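Call for Participants: Reading Diaries Project

Home | Projects | Take part | Contact

The Urberg Reading Room is looking for 100 adults to keep a reading diary for 3 months, beginning in July. We want to know what people read over an ordinary stretch of their lives, including the things they would not normally mention: instruction leaflets, bus timetables, half a novel, the same cookbook page four times.

The diaries will be used in a study of everyday reading and will then be kept in our local history collection, where later readers can consult them. The project is led by Afiq Wuisan and paid for by the Hidov Fund.

Who can take part

You can apply if you are 18 or older and live in Urberg or in one of the villages on the Orkik bus line. You do not need to be a keen reader. We already hear from plenty of people who finish a book a week, and we would especially like applications from people who rarely open one.

You can keep your diary in any language. The last round included diaries in Vietnamese and Polish, and we paid for translations where the writer agreed to it. Spelling and handwriting are not a concern as long as you can read your own entries back to us.

Members of the same household may apply separately. Please say so on the form – we will give each of you your own number and keep the diaries apart.

What you will do

You will come to a starting session at the Reading Room, which lasts 2 hours. We will go over the consent form, hand out the diary and answer questions. Sessions are held at 10 a.m. and 6 p.m., and you choose the one that suits you.

After that you write in the diary whenever you have read something. An entry can be one line. We ask for the title or kind of text, where you were, how long you read, and whether you stopped before the end. If you want to add what you thought of it, there is space on the facing page. Days with no reading should be marked with a zero so we can tell them apart from days you forgot.
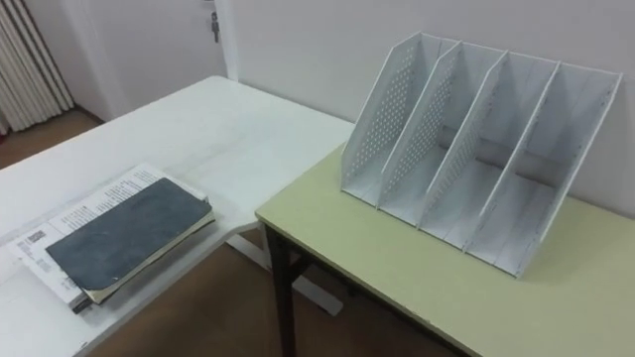
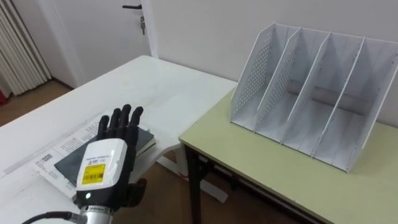
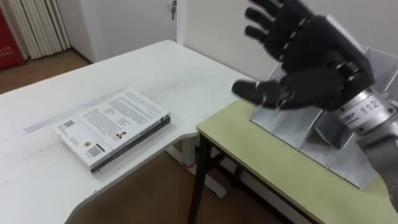 Once a month you will get a short phone call from a member of the project staff. The call is for practical matters, such as a lost diary or a change of address. We will not ask you to read entries aloud over the phone.

At the end you return the diary and sit for one interview of up to an hour. Interviews are recorded as sound only. You can skip any question, and you can ask for the recorder to be turned off at any point.

What we cover

Participants receive a book voucher worth 100 when the diary is returned, to be spent at the Tạ bookshop on Mill Street. Bus fares to the starting session and the interview are paid back on the same day if you bring the tickets. Parking is not covered.

If you leave the project early, you may keep the unused part of the diary. A smaller voucher is given to anyone who has completed at least one full month.

Privacy

Your name will not appear on the diary. Each diary carries a number, and the list linking numbers to names is stored separately and destroyed when the study closes. Before the diary goes into the collection you will have a chance to look through it and cover any entry you would like to keep out of public view. Covered entries stay covered.

You may withdraw at any time before the interview without giving a reason. After the interview you have one more month to change your mind. We will then return the diary to you and delete the recording.

Please do not write down other people's private letters or medical papers in full. "A letter from my sister, two pages" is enough.

How to apply

Pick up a form at the Reading Room desk or ask for one by phone, and we will mail it to you. The form asks for your age group, your postal code, the languages you read and a few words on the last thing you read. It takes up one side of paper.

We are trying to put together a mixed group, so places are not given out in the order forms arrive. If more people apply than we can take, we will draw names within each age group. Everyone who applies will get an answer by mail, including those we cannot place this time.

People who took part in the previous round may apply again, but new applicants have priority.

Also wanted: two transcribers

We need two people to type up the finished diaries once they come back. This is paid part-time work, done on site, with hours agreed in advance. We expect the full set to run to 3000 handwritten pages. You should be a steady typist and comfortable with difficult handwriting. A second reading language is useful but not required. Diary keepers cannot also work as transcribers – please apply for one or the other.

To apply for this work, send a letter and the name of one reference to Afiq Wuisan at the Reading Room. Applicants on the short list will be asked to type up a sample page during their visit.

The building has a ramp at the side entrance and an elevator to the upper floor. If you need the form or the diary in large print, tell the desk and we will have one made.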